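We got to the Drallbridge homes fair by ten, which was just as well, as the car park was down to its last 40 spaces and the queue for bacon rolls was already silly! I'd gone for kitchens (ours is 3 metres long and hates us). 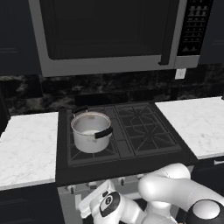
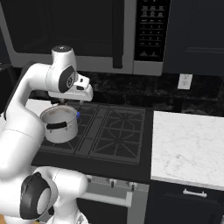

Anyway, the worktop talk in the Stodotard tent was packed and I came out wanting everything. Then I asked the price of a Pruver larder unit – £954, without doors. We bought a tea towel and a very good scone, and went home.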